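How to run a hand gripper table at an open day

Last June we opened our workshop to visitors for one afternoon, and the table where people could try the hand gripper had the longest queue of all. We are doing it again on Sat 9 September, and two other clubs have asked me how we prepare it. I wrote down the steps in the order we do them.

What you need
One hand-held gripper, plus a spare set of finger pads
A large foam board, white or another light colour
A pencil, a marker and a long ruler
Small things to pick up: corks, wooden blocks, empty thread spools, a sponge
A tray for the things that wait their turn
Chairs for two helpers

Step 1. Choose the table
Take a table which people can reach from the front and from one side. Ours stands near the window, but not directly under it, as strong sun makes the children turn their heads away. Leave space for a pushchair to pass. At the first open day we put the table in the corner, and after 20 minutes the queue went in front of the toilet door.

Step 2. Prepare the board
Lay the foam board flat and check that it does not rock. Draw your lines with the ruler, lightly. We draw big rectangles first and then smaller ones inside some of them. The big ones are for beginners, who only have to put the block down somewhere inside. The small ones are for visitors who come back and want something harder. Foam is soft, so do not press the pencil.

One board is enough for one afternoon. It will get marks and small holes, and you can still use it next time if the lines are readable. We bought ours from Broma, in a pack of 30, and I think we shall have foam until I retire.

Step 3. Check the gripper
Open and close it slowly ten times. Look at both pads from the front and from the side. If the covering has come loose at a corner, change the pad before the doors open. Then tighten the screws by hand, with a small screwdriver – an electric one is too strong for this. Our gripper came as a kit from Foltevico, and the box contained no spare screws, so order a few with the pads.

Step 4. Plan what you will say
Keep it under two minutes. I say what the gripper is for, I pick up one cork and put it down, and then I give the handle to the first visitor. In June I talked much longer, with a drawing of the linkage, and a boy of maybe six asked me if it was finished soon. The drawing now hangs on the wall behind me for people who want it.

Step 5. Show the open position first 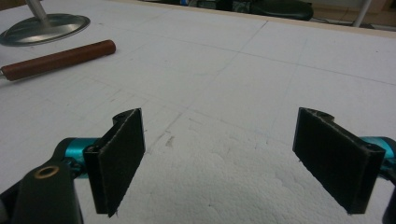
Mitali Bhattacharjee

Begin with the fingers open and nothing between them. Let the visitor look at how the dark pads turn towards each other, and ask where they think the block should go. Most people want to take it with the very tips. Let them try both ways, tips and middle of the pad, and they will feel the difference in the hand.

Keep the fingers above the foam when you move from one place to the next. If you drag them, the pads collect crumbs and the grip becomes weaker. Wipe them with a damp cloth between groups and let them dry before the next person.

Step 6. Give everybody a turn
Three tries each works well when the queue is long. One helper stays with the gripper, the other talks to those who wait. Mrs Grabowska from our evening course did the second job last time and she also wrote down the questions, which I now use when I prepare.

Step 7. Pack up
Remove the pads, brush them and keep them in a closed box. Store the board flat, never standing against a wall, or it will bend.

If you have a question about the pads or the kit, write to me through the Susell workshop page. I answer mostly in the evenings.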